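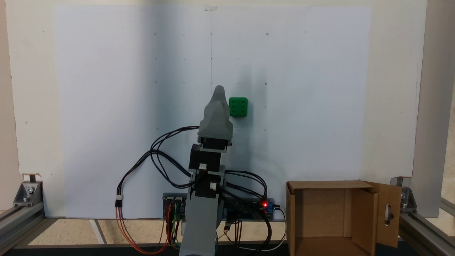
4.2 Fetching from an upright surface

April 6, 2021
Boglárka Vida, Győző Gál, Jamshid Bakhtiari

We use cookies to improve this site. Accept | Manage settings

Figure 3. Arm, marked panel and green cube used in the tidying trials.

Many household jobs involve taking a small item off a wall, a fridge door or a shelf front and putting it in a container. The second task reduces this to its simplest form. A cube is held on a white panel, and the arm must grip it, pull it clear and release it into an open cardboard box (Figure 3). The dots on the panel serve as position marks. The arm is made of printed segments driven by small servo motors, and its cost is closer to that of a kitchen appliance than of a factory machine.

Each of the 20 positions was tried 30 times. A trial was stopped after 300 seconds or when the cube fell outside the box. The arm was returned to its upright rest position between trials.

Most failures came at the grip. Small errors in the lower joints grow along the length of the arm, and a finger that meets the cube off-centre tends to turn it before closing. Shadows on the panel were a second source of error — the finder sometimes took the dark patch beside the cube for its edge. Releasing the cube caused little trouble.

We do not regard the task as solved at a level useful in the home. A person does the same job without looking twice, and does it with objects of any shape. Section 4.3 repeats the trials with softer items.

Related items
Faulkner and Sárközi: Shelf stocking with low-cost arms
Bárány: Sorting laundry by touch
Gillard: Grip errors in small servo arms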